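# Open Day at the Sivutum Lab: Frequently Asked Questions

Updated November 2025

These answers cover the public open day at the Sivutum manipulation lab, Kurlow campus. School and company groups visiting at other times should use the group visit form instead; the safety rules are the same, but the schedule is not.

## Before you come

**Do I need to register?**

Yes. Entry is by timed slot. The demonstration room has a posted occupancy limit, and walk-ins are admitted only when a slot has open places. Last February the open day drew 721 visitors, and the afternoon slots filled first.

**How long does a visit take?**

Allow an hour. The tabletop demonstration takes up half of it. The remainder is split between the control room and a question session with staff.

**Is there an age limit?**

Children under eight may attend the question session and the control room but not the demonstration room. Older children need an adult with them. The adult must be registered in the same slot.

**Where do I park?**

Use Lot C, behind the Csonka building. Entry is through the north door, which is level with the parking lot. The south door stays locked during the open day.

## The tabletop demonstration

**What will I see?**

One robot arm with a two-finger gripper working at a table set with household objects. This season's setup is the kitchen station: a toaster oven, a small bowl, and an artificial pumpkin small enough for the gripper to handle. The operator announces each task before starting it. Tasks are short and are repeated throughout the slot, so a visitor standing at the back can move forward and catch the next one.

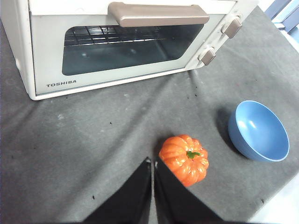
Each task is given to the system as a plain sentence, such as "put the pumpkin in the bowl." The sentence is shown on the monitor next to the barrier. Visitors may suggest a sentence, and the operator will run it if it falls within the safe list for that station. Suggestions that involve throwing, stacking objects on the oven, or reaching past the table edge are declined.

**Is the arm remote-controlled?**

It depends on the segment. In the first segment an operator drives the arm by hand from a control device. In the second, the Flunach controller runs the arm from camera input with no operator commands. The monitor reads MANUAL or AUTO at all times. The operator holds a stop switch in both modes.

**What data was the controller trained on?**

The kitchen station controller was trained on 1000 operator-driven runs recorded at this lab. Of these, 283 involve an appliance door or knob. The others are pick-and-place runs.

**How many cameras does it use?**

Two views are used at this station. One camera is mounted at the wrist and moves with the gripper. The other is fixed and covers the work area. The wrist view gives fine position near the fingers. The fixed view gives the overall layout and remains useful when the wrist camera is too close to an object to show much else.

**Why does the arm stop and start?**

The controller plans a short stretch of motion, executes part of it, and then plans again from new images. When planning takes longer than usual, the arm holds position. A hold of a few seconds is normal. Staff intervene only if the arm holds for longer than that or the force reading goes out of range.

**Is the oven turned on?**

No. The demonstration involves no heating and no food. Door and knob tasks are scored on position alone.
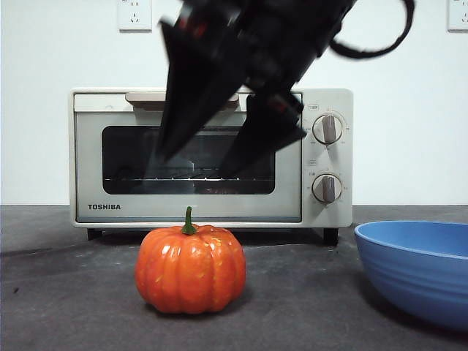 *Kitchen station, fixed camera: gripper in front of the toaster oven, with the pumpkin and bowl on the work surface.*

**Will it fail while I am watching?**

Probably at least once. In AUTO mode at the last open day, the arm completed 164 tasks, and roughly one attempt in five ended without success. Common causes are a closed grip that misses the object, an object that rolls out of reach, and glare on glossy surfaces. Failed attempts are logged the same way as successful ones. The operator resets the table and continues.

**Why use a toaster oven?**

It combines several contact problems in one item. The door is hinged, so the gripper has to follow an arc. The knobs need rotation about a fixed axis with a firm grip. The window is dark and reflective, and reflections of the gripper can be confused with the gripper itself. The oven is also a consumer product with no modifications for robot use.

## Safety and conduct

**How close can I stand?**

Behind the yellow line. The arm cannot reach the line from its mount. Do not lean over the barrier to take photographs; doing so trips the light curtain, and the arm must be restarted.

**May I take photographs or video?**

Yes, in the demonstration room, without flash. Flash affects the camera input and will usually end the current attempt. Photography is not allowed in the control room.

**Can I operate the arm?**

Not in a standard slot. Operator trials are offered at the end of the day. Sign up at the front desk on arrival. Trials use a soft block in place of the kitchen objects and last three minutes each.

**Is the room loud?**

No. The arm is quiet enough for normal conversation. The stop alarm is loud and is tested once at the start of each slot. Ear protection is available at the door.

## After the visit

**Can I get the recordings?**

Recordings from the open day are not released individually. A sample set of runs is posted on the lab's page after review. Visitors do not appear in it.

**Who do I contact about a group visit?**

Use the group visit form on the Sivutum site and select "Kurlow" as the location. Include group size, ages, and any access needs. Requests are answered in the order received.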